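Cheng-en Tsang
ok quick thread on getting the Jumcombe cell back up because three people asked and I'm not typing it three times

1/ symptom: gripper wouldn't hold zero. Home it, fine. Run 51 cycles, fingers close short. Home again, fine again. Drove me nuts most of September

2/ swapped the finger pads first. waste of a morning. Then the cable. Also waste, but the old one was chafed at the wrist so whatever, new cable

3/ it was the collar screws. Two of them backed out maybe a quarter turn. You can't see it, you have to put a key on each one. Blue threadlocker, cross pattern, mark them with a paint pen

4/ then redo the tool offset. do NOT skip this. I skipped it. Sim model had the old offset too so both were wrong in the same direction and it all looked great

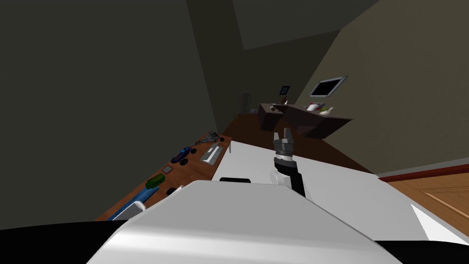 5/ ran the new offset in sim first, 900 cycles overnight, then on the real arm at quarter speed with my hand on the stop. Zero drift. Full speed after lunch

6/ fault log for anyone searching: 2319 is the short close. 716 is just the door switch, ignore unless its constant

7/ what I check now, every week: key on the collar screws, wipe the fingers, look at the cable where it bends, home twice and compare. Takes less time than making coffee

8/ Magnusson sent a longer screw kit, havent tried it. Poken guys run the same gripper and say theirs never moved, lucky them

9/ someone asked about greasing the wrist joint. No. Sealed. leave it alone pls

10/ offset file is in the Sesance folder, the one with v3 in the name. v2 is the bad one, I'll delte it tonight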